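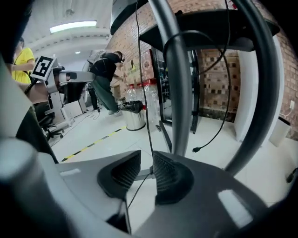
Brick wall, power outlet and white container, before the fit-out.

Runent Workroom — Condition Gallery

Forora took over the ground-floor workroom at Niltier in April. The electrical and storage work comes next. Notes are grouped by element and keyed to the job sheet, item 1053.

Walls
Red brick with pale mortar, left exposed. No paint or sealer is specified. Loose mortar is to be raked out to sound material and repointed in a matching colour, then brushed down before any shelving goes up. Fixings go into the brick, not the joints. Minimum embedment for the shelf brackets is 71 mm.

Ceiling and lighting
White ceiling with a long fluorescent tube light. The fitting stays in service until the new lighting circuit has been tested. Replacement is an LED batten in neutral white, same mounting line. The ceiling gets one coat of flat white after the electrician has finished — patching first, colour matched on site.

Power
A small white outlet on the brick, with a thin white cord running from it. The existing position is retained. Six new double outlets are scheduled for the bench side, on their own circuit and labelled at the switchboard. Surface conduit throughout, grey, with saddles at regular centres. No chasing into the brickwork.

Floor level
One white box-shaped container against the wall end of the room. Floor storage is to be cleared before the bench frames are delivered on Sunday. Anything being kept goes onto the Hong shelving, heavy items on the lowest tier. Unlabelled items go to the holding bay for sorting.

Benches
Frames are powder-coated steel with adjustable feet. Tops are supplied oversize and trimmed to fit, as the brickwork is not a straight reference. Leave a 6 mm gap at the wall and do not fill it. Levels are to be checked again after loading.

Access
Enter by the side door. The passage must be kept clear to its full width during working hours. Deliveries are accepted until 3 pm.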